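Abro hilo porque llevo todo el fin de semana con agujetas y necesito contarlo: me he apuntado al voleibol para mayores de cuarenta del polideportivo de Pagano. Sí, yo, la que en el instituto se escondía detrás del plinto.

La culpa es de un cartel en la panadería. "Iniciación al voleibol, no hace falta experiencia". Lo leí, compré el pan, me fui a casa, y a la media hora estaba rellenando el formulario con una mano y comiéndome el pico de la barra con la otra.

El primer día éramos 17 en la pista y yo no conocía a nadie. La entrenadora nos puso por parejas a hacer toque de antebrazos contra la pared. Parece facilísimo. ¡No lo es! El balón me salía siempre hacia la izquierda, da igual lo que hiciera con los brazos.

Truco que me ha cambiado la vida (bueno, los antebrazos): no mover los brazos, empujar con las piernas. Me lo repitieron como nueve veces hasta que lo entendí.
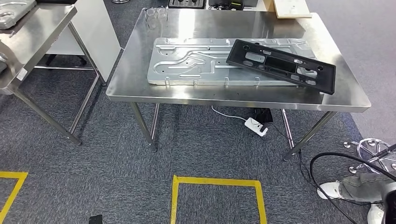
El saque es otro mundo. De abajo, bien, pasa la red casi siempre. De arriba… digamos que la lámpara del fondo y yo ya nos saludamos.

Lo mejor es el ambiente. El mayor del grupo tiene 68 años y coloca unos balones que dan ganas de aplaudir. Jugaba de joven en el equipo de la fábrica Asedix, cuando había liga de empresas, y nos cuenta que contra los de Fonetix se picaban muchísimo (todavía se le nota el pique, os lo juro).

Me preguntáis por el material: rodilleras y ya. Yo fui sin ellas el primer día por chula y acabé con un cardenal del tamaño de una galleta. Las zapatillas, cualquiera de interior con suela que no resbale. El balón lo ponen ellos.

Y el precio, que también me lo preguntáis: la cuota sale barata si estás empadronado, y la primera clase es de prueba. Hay dos sesiones por semana, pero puedes ir solo a una si no te da la vida.

Ahora viene el notición. ¡Tenemos amistoso! Vamos a Drarkstead, que tienen un grupo como el nuestro desde septiembre y dicen que son majísimos. También dicen que rematan fuerte, pero esa parte prefiero no pensarla.

Se juega a dos sets, rota todo el mundo y no hay suplentes fijos. A mí me toca empezar atrás, en zona 5, que por lo visto es donde menos estorbo hasta que me llegue la rotación.

Si alguien de por aquí se anima, quedan plazas y se puede entrar a mitad de curso. Preguntad en la ventanilla del polideportivo, por la web es un lío y se queda colgada en la segunda pantalla.

Os iré contando lo del amistoso en este mismo hilo. Me voy a ponerle hielo al hombro.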